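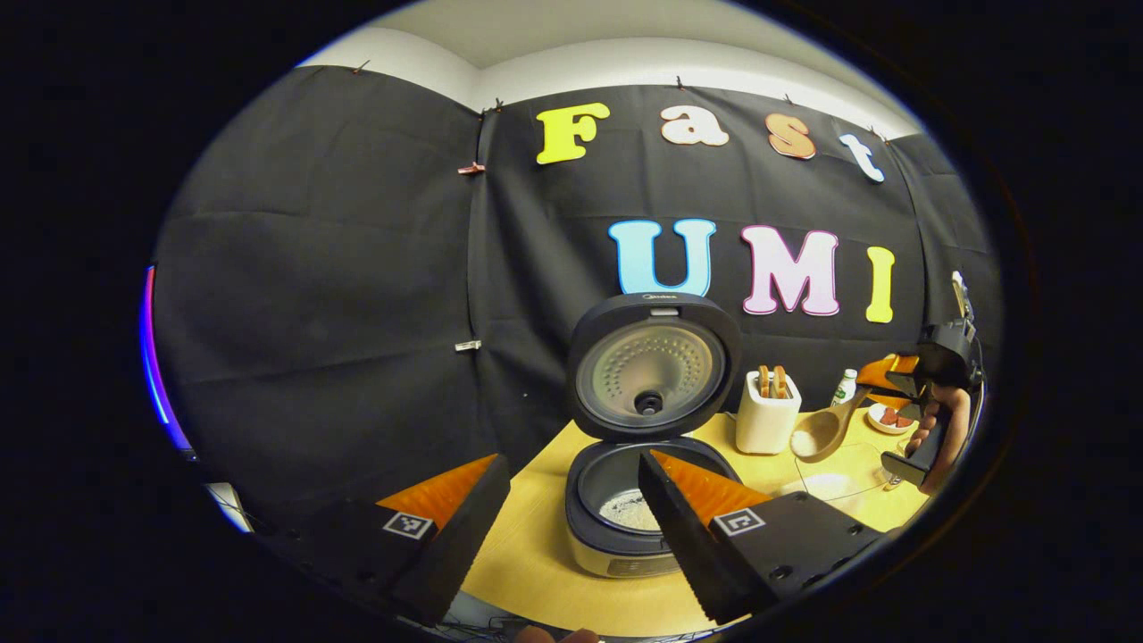
A rice cooker with the lid raised, showing the dotted inner plate and central steam valve.

Keeping rice warm is harder than cooking it. During cooking the grain takes up water and its starch swells, a process well understood by every maker. Holding is less well covered. At Bickerstaff, a contract kitchen in Darcombe, staff logged 364 batches up to the end of March and scored each for texture at one, three and five hours.

Short-grain rice held its score to the third hour. Long-grain fell earlier, mostly at the rim of the pot, where the surface dries and hardens. Turning the rice once, straight after cooking, delayed this. Adding water later did not, and left the base soft.

Safety sets a separate limit. Spores of Bacillus cereus survive boiling and can grow if the rice is left to cool slowly. In England hot food on display should be kept at 63C or above, with one period of up to two hours allowed below that. The kitchen now checks each pot with a probe at the centre and the rim, and records the lower reading.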